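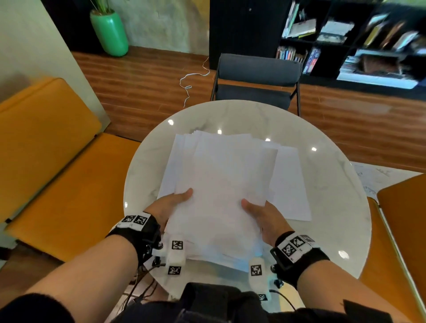 Moncombe Reading Packs, progress report for May
To: Eimear Hegarty, Genden Fund
From: the packs desk, Badholm

Eimear, quick one this month, we are in the middle of collating and I'd sooner send you something short now than something nice in three weeks.

Where we are

Paper stage mostly done. Cut sheets came from Flanagan in two drops, the second one late (Sunday, 7 in the evening, had to get somebody out to unlock). Quality fine. First drop had a curl to it so we left it under weight overnight and it behaved after that.

Packs finished and boxed: 400. Target in the grant letter was 513, so still short, but the gap is all one title, the big print workbook. Everything else is closed out.

Spending on track. Paper came in a bit under, boxes a bit over. Full sheet of numbers is coming with the quarter end return, same format as last time unless you want it changed.

How the collating is going

Slower than we planned. We said in the application that hand collating would be quick work and it isn't. The sheets cling. You pick up one and get two, and then the whole set is out by a page and you only find it at the end. Two boxes had to be opened again for this and gone through.

What helps: fanning the stack before anything else, both ways, then knocking it square on the table, long side then short side. Spreading the sheets out in an overlapping row works better than taking from a pile, you can see each edge and doubles show up. Then draw them in toward you and square up again. Small stacks. Thick ones slide in the middle and you lose the corner.

We moved to the round table in the seating area. The marble pattern top is smooth so paper slides in without catching, the old desk had a rough spot that nicked the bottom sheets. Downside is no straight edge to line up against, so all the squaring is done by hand. Bench seats are comfortable enough for an hour, after that people want the proper chair.

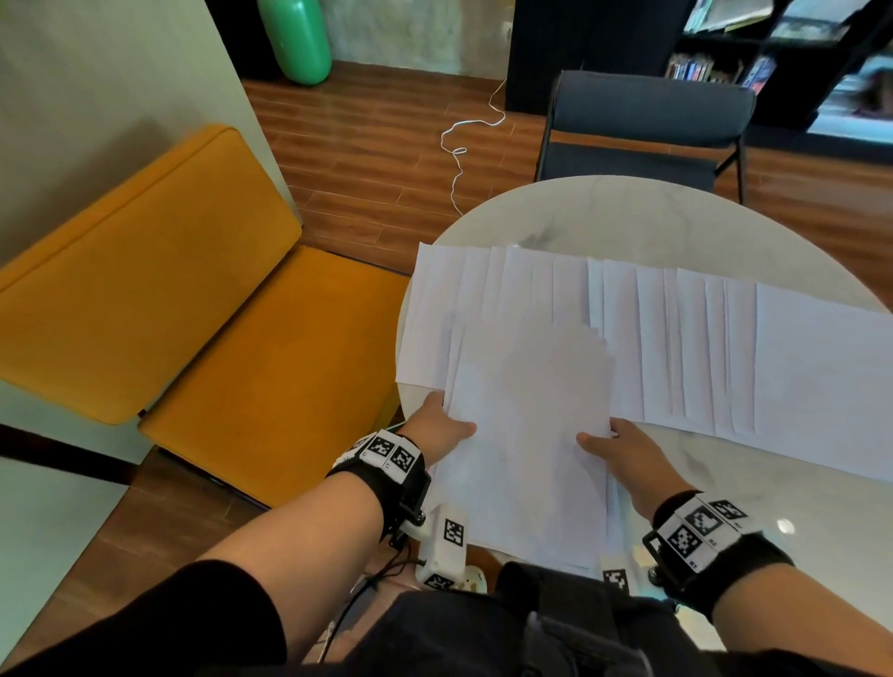

Maddox asked at the Thursday catch-up whether we should just pay Flanagan to collate at their end next time and keep our hours for the school visits. Fair question. I got a price by phone and it is more than we have on that line, but not crazy. I would like to talk it over with you before the next order goes in, as it would mean shifting money from travel.

Problems

- Big print workbook, page 17 had the wrong footer on the proof. Caught it before printing but it cost us our slot and that is why those packs are behind.
- Binding combs, wrong size sent. Swapped, no charge.
- Storage. The back shelf at Badholm is full. Finished boxes are stacked in the corridor and I've been asked twice to move them.
- One school changed it's mind about the level it wanted, so those sets go to the Moncombe library insted. They were glad to have them.

Next

Finish the big print run. Then deliveries, 18 drops on the list, most of them close enough to do in a morning's loop. Two are out past the reservoir and need the van, which I haven't booked yet.

Feedback cards go inside the front cover of every pack this time, last time they were loose and got thrown out with the wrapping.

Need from you

A yes or no on moving the end date for the big print title by two weeks. An email is fine, dosen't have to be a letter.

The logo file again please, the one I have prints gray.

And a time to talk about the collating money. Mornings before 10 are best for me, I'm usually at the table after that.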